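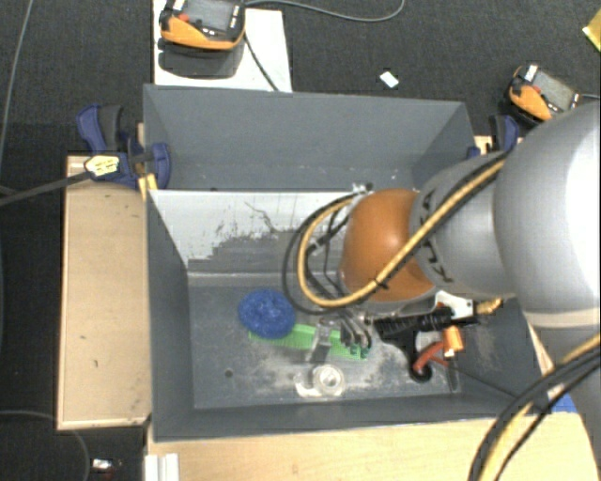
Ticket: Court 4 scoreboard drops points after side-out

Venue: Flancombe Racquet Centre
Equipment: Donine court scoreboard, wall-mounted, with two handheld remotes
Logged by: Flelholm front desk
Priority: Normal
Status: Closed, with one item to watch

Reported problem

Players on court 4 say the scoreboard loses a point when the serve passes to the other side. The server number changes correctly but the score of the team that just lost serve goes down by one. It happens in doubles only. Singles play on the same court has been fine. The other courts use the same model and have had no complaints.

First reported during the Friday evening round robin. The desk reset the board at the wall switch and it behaved for two games, then did it again at 9-7 in the third. The players finished the match calling the score out loud and keeping it on paper.

Desk notes

Checked that the board was in Pickleball Doubles mode. It was. The centre also runs badminton on court 4 on weekday mornings, so the mode gets changed a lot and we wanted to rule that out first.

Swapped the batteries in both remotes. No change.

Tried the court 3 remotes on court 4 after pairing them. No fault in a practice game to 11. Put the court 4 remotes back and the fault returned on the fourth side-out.

Sent to Flelholm support at 8:40 p.m.

Support reply 1

Thanks for trying the swap, that saves a step. Please do the following with the court 4 remotes and tell us what the board shows:

Hold MODE and the up arrow together until the display flashes.
Read the firmware number that scrolls past.
Press the side-out button once and release it quickly.
Press it again and hold it for a full second.

On this model a short press is side-out and a long press is undo. If the button is sticking, the board can read one press as both.

Desk reply

Firmware is the same on courts 3 and 4. The short press on remote A changed the server and nothing else. The long press undid it, as you described. Remote B did a side-out and then took a point off straight away on a short press. We repeated it 10 times and it did it on 4 of them.

The side-out button on remote B feels softer than the others and comes up slowly. There is a dried sticky patch along the bottom of the case. Sports drink, from the colour.

Support reply 2

That fits. Remote B is registering a long press after the short one. Please don't spray cleaner into the case. Take the battery out, wipe around the buttons with a barely damp cloth, and leave it open overnight.

In the meantime you can lengthen the undo delay. Go to Settings, then Remote, then Hold Time. The value is in milliseconds and ships at 1000. Set it to 2000 and save. The setting is kept by the board, so it applies to both remotes and survives a power cut. It does not carry over to other courts.

Desk reply

Hold Time changed and saved. Remote B cleaned and left open at the desk with a note on it. Court 4 ran on remote A alone for the morning bookings, no faults.

Put remote B back in the afternoon. Played two full doubles games with it, side-outs at normal speed, no lost points. The button still comes up a bit slow but it isn't triggering undo.

One side effect: players are used to a quick undo and several asked why it wasn't working. We taped a card under the board that says to hold the button for two seconds to undo.

Second issue raised on the same ticket

After the mode is changed from badminton to pickleball, the server number sometimes starts at 1 instead of 2. Our league starts each doubles game with the first server as server 2, so the score should be called 0-0-2.

Support reply 3

The start server is a separate setting. Under Game Rules, choose Start Server and set it to 2. It resets to 1 when the mode is changed unless Save As Default is also ticked. There is no fault in the board.

Desk reply

Ticked and saved. Switched to badminton and back several times, and it came up 0-0-2 each time.

Resolution

Sticky side-out button on court 4 remote B. Cleaned, and Hold Time raised to 2000. Start Server saved as default. Replacement button pad ordered through Nnaji Court Supply, to be fitted when it arrives in November. Hold Time can go back to 1000 after that, and the card should come down at the same time.

Reopen this ticket if the fault comes back before the new pad is in.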